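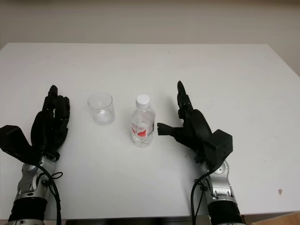 Friday, Duty Diary, Drareck Reading Rooms

The rooms were opened at the usual hour. The white table was put in place against the pale wall and wiped twice. The small brown stain toward the right side did not come out with soap or with the powder kept under the sink. It has been entered in the book of repairs, although Mr. Carretero considers it too minor for that. The scuffs are older and were entered last winter.

Water was provided in accordance with the new arrangement: one small bottle with a white cap and a red and white label, and one clear plastic cup beside it. The supply came from Mollel on Tuesday's order and amounts to 167 bottles, against 59 remaining from the previous delivery. I signed for both figures. The cups are short and rather thin, and the sleeve must be held at the bottom when one is pulled free, or two come away together.

Ms. Lamrani asked in the morning whether the glass tumblers from the Irham building might be brought back into use. I replied that the tumblers are in the upper cupboard and that ten have chips along the rim. She will look through them next week and set aside those that can still be offered to readers. I have no objection. The plastic cups use up a great deal of room in the bin, which was full by two o'clock and had to be emptied before the afternoon group arrived.

Partly used bottles continue to be a difficulty. Readers drink a little and then go back to their desks, and the staff cannot tell whether a bottle is finished with. It was agreed that any bottle left on a table at closing will be poured out on the plants in the hallway and the empty one placed in the blue crate. Mr. Carretero is to write the notice. He has been asked to keep it to two lines.

The afternoon talk on the Clulenitz papers began late and lasted around 90 minutes. Attendance was fair for December. One reader asked for tea and was shown to the machine downstairs.

The heating in the small room was again slow. I wore my coat until noon.

Tables wiped, lamps off, keys returned to the front desk at ten past six. The repairs book is on the shelf behind the door and needs a new pen.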